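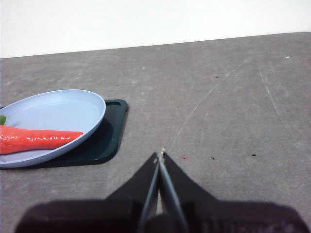
Konrad Lehner · 타래 · 1월

작업실 구석 테이블 얘기 좀 할게요. 회색 상판이고 벽에 딱 붙여 쓰는데, 올해는 진짜로 이 테이블을 어떻게든 해보려고요. 갈든지 닦든지 버리든지. 길어질 것 같아서 타래로 씁니다 ㅎㅎ

일단 이 테이블, 중고로 79유로 주고 샀어요. 판매자가 "생활 기스 약간" 이라고 써놨는데 그 약간이 제 약간이랑 좀 달랐던 거죠. 허옇게 쓸린 자국이 여기저기, 길게 쭉 그어진 가는 선 하나, 오른쪽에 휘어진 거 또 하나. 받은 날은 좀 속상했는데 한 달 쓰니까 안 보이더라고요. 그러다 요즘 다시 보이기 시작함. 한번 보이면 끝이에요.

가운데쯤 불그스름한 분홍 얼룩도 있죠. 범인은 저도 몰라요. 비트 아니면 석류, 아니면 딸기청이라고 생각하는데 우리 집에서 이 셋이 다 한 번씩은 테이블에 올라갔거든요. 베이킹소다 개서 올려두고 20분 있다 닦아봤는데 그대로예요. 레몬도 해봤고요. 레몬은 냄새만 좋았어요.

그 옆에 까만 점 두 개는 아직 손톱으로 긁어보지도 않았습니다. 얼룩인지 부스러기인지 모르는 상태가 마음이 제일 편해요.

암튼 그래서 트레이 얘기로 넘어가는데요. 얼룩 트라우마 생긴 뒤로 뭐든 트레이에 받쳐서 올려요. 진초록 네모난 거, 모서리 둥글고 테두리 살짝 올라와 있고 손잡이 구멍 길쭉하게 뚫린 거요. Flardale이라는 동네 생활용품점에서 샀는데 저번에 가보니까 진초록은 빠지고 베이지만 남았더라고요. 하나 더 살걸 하고 지금까지 후회 중!!

트레이는 테두리가 있어야 해요. 평평한 거 썼다가 국물 한 번 흘리면 바로 압니다. 그리고 손잡이 구멍 있는 게 좋은 게, 씻어서 벽 고리에 걸어둘 수 있잖아요. 저는 싱크대 옆에 고리 달아서 거기 걸어요. 세워두면 자꾸 미끄러져서 새벽에 쾅 소리 나고 그래서 ㅋㅋㅋ

위에 올라간 연한 파란 접시는 타원형이에요. 약간 보랏빛 도는 하늘색이라고 해야 하나, 살 때는 그냥 하늘색인 줄 알았는데 집에 와서 보니까 은근 보라 기운이 있어요. Limero 벼룩시장에서 2유로. 두 장 있었는데 한 장은 이가 나가 있어서 이것만 데려왔어요. 그 집 할머니가 신문지로 얼마나 꽁꽁 싸주셨는지 푸는 데 한참 걸렸네요.

원래 저는 둥근 접시파였거든요. 근데 타원 접시 써보신 분들은 아실 거예요, 길쭉한 걸 올릴 때 정말 편합니다. 생선도 그렇고 가지도 그렇고, 당근도 통째로 척 눕혀놓으면 끝. 진초록 위에 연파랑 위에 주황이라니 이 색 조합 너무 좋지 않나요? 저만 좋은가요? 당근 색이 거의 빨강에 가깝게 쨍해서 더 그래요.

당근 얘기 나온 김에. 제가 당근을 싫어하는 어린이였고 꽤 늦게까지 싫어하는 어른이었는데, 통으로 굽는 걸 배우고 나서 바뀌었어요. 기름 바르고 소금 뿌리고 오븐에 넣고 잊어버리기. 마지막 3분 남기고 꿀 조금. 끝이에요. 칼질 안 해도 된다는 게 제일 큰 장점이고, 그래서 도마도 안 씻어도 되고요.

(질문 들어와서 추가) 껍질은 안 벗깁니다. 솔로 박박 씻기만 해요. 솔은 Jadoon 거 쓰는데 다른 거 써도 똑같을 거예요. 털 너무 뻣뻣한 것만 피하세요, 당근이 다 패여요.

다시 테이블. 지금 후보가 둘이에요. 하나는 상판에 시트지 붙이기. 싸고 빠른데 기포 생기면 제가 매일 그것만 쳐다볼 걸 아니까 망설여져요. 또 하나는 Zullach라고 옆 동네 공방에 상판만 맡기는 건데, 전화했더니 사진부터 보내라고 하셔서 아직 안 보냈어요. 보내면 진짜 하게 될 것 같아서요 ㅠㅠ

식탁보는 왜 안 쓰냐고 물어보신 분. 써봤어요. 세탁을 해야 하더라고요. 저는 트레이 하나 헹구는 것도 큰맘 먹고 하는 사람이라...

그리고 솔직히 말하면 흠집이 좀 있으니까 막 쓰기엔 좋아요. 뜨거운 냄비만 조심하고 나머지는 그냥 올려요. 새 테이블이었으면 컵 하나 내려놓을 때마다 벌벌 떨었을 텐데. 그래서 이 타래를 쓰면서 마음이 또 반대로 기울고 있습니다. 어제는 분명히 갈아엎기로 했거든요?

혹시 회색 상판에 든 분홍 얼룩 빼보신 분 계시면 방법 좀 알려주세요. 과탄산은 아직 안 해봤고, 매직블럭은 윤기 얼룩덜룩해질까 봐 무서워요. 해보신 분 후기 환영, 말리는 것도 환영!

저는 일단 당근 구우러 갑니다.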